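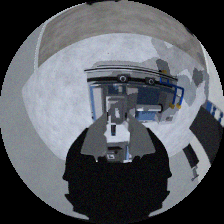
Robot Manipulation Lab, Handout 4
Working in simulation with the wrist view
Instructor: Fung-ping Lau
Lab assistant: Tin-yau Kwan
Revised 19 Mar 2020

1. What this session covers

Handout 3 ended with the arm moving between saved poses. This session adds the wrist view. You will bring the gripper in over a target using only what the wrist camera reports, stop at a safe height, and record the run. Closing the fingers on a part is left for Handout 5.

All work is done in Plumov, the simulator installed on the lab machines. The planner is Lekov, as before. If you have your own copy of Plumov, check that it loads the course scene file and not the default one. The default scene has a different lens model and your numbers will not match anyone else's.

2. The lens

The wrist camera in the course scene uses a wide fisheye lens. The usable picture is a circle and the corners are black. Straight edges come out as arcs, and the bending gets stronger toward the rim. A rail that is perfectly straight in the model will bow in the middle and slope away at the end.

This matters for three parts of the lab:

Distance. Two objects the same size will not cover the same number of pixels. One near the rim looks squeezed compared with one near the center.

Alignment. Do not line the gripper up with an edge of the work surface. Use the part itself, and use a point near the center of the circle.

Masking. The gripper takes up a large share of the lower center. Your detector will find edges on the fingers and the gripper body unless you mask them. Apply the mask before you undistort, since the mask file was drawn on the raw picture.

The undistort function is in the Ko library. It takes the raw picture and the lens file and returns a flat one. The flat picture loses the outer part of the circle, so keep the raw copy too.

3. Shadows

Plumov renders shadows, and on a pale surface they are easy to mistake for parts. Last July half the class had a detector that reported a shadow as the target. The box it drew was neat and the score was high. It was still a shadow.

A simple check is color. The shadows in our scene are gray. Blue and yellow parts stand out well in the saturation channel, so start with those. Gray and black parts are harder. For those, compare two views taken from different arm poses — a raised part shifts against the surface between views, and a shadow lying flat does not shift the same way.

The work surface is also mottled. A small blur before edge detection removes most of the speckle. Too much blur will remove thin rails as well.

4. Procedure

Step 1. Load the course scene and home the arm.
Step 2. Start the recorder. Check that both the raw picture and the joint angles are being saved.
Step 3. Move to the overview pose from Handout 3. Save one picture.
Step 4. Run your detector on the masked picture. Write down the target point in pixels.
Step 5. Convert the point to a direction using the Ko library. Send it to Lekov as a goal with a height of 400 mm above the surface.
Step 6. Run the detector again and correct. Come down to 100 mm. Save a second picture.
Step 7. Stop. Do not close the fingers. Save the log and home the arm.

Keep the speed setting at 50 percent for the whole run. Lekov will accept a higher value, but the recorder drops pictures and the log will have gaps.

If the planner refuses a goal, read the message before changing anything. The most common cause is a goal written in meters where the planner expects millimeters. The next most common is a target point that was taken from the flat picture and passed to the function meant for the raw one.

5. What to hand in

One log file per pair, the two saved pictures, and a page of notes. The notes should say what your detector uses, what it got wrong, and how you dealt with the gripper in the view. Include at least one false detection with your explanation of it. A pair that reports none will be asked to run the detector again with a lower threshold.

Put both names on the page. Upload to the Dultov folder for your section. Tin-yau Kwan checks the logs first, so questions about a missing or damaged log go there and not to the instructor.

6. Before the next session

Read the section on grasp poses in the course reader, up to the part on contact points. Keep your mask file and your detector settings. Handout 5 starts from the 100 mm pose and uses both.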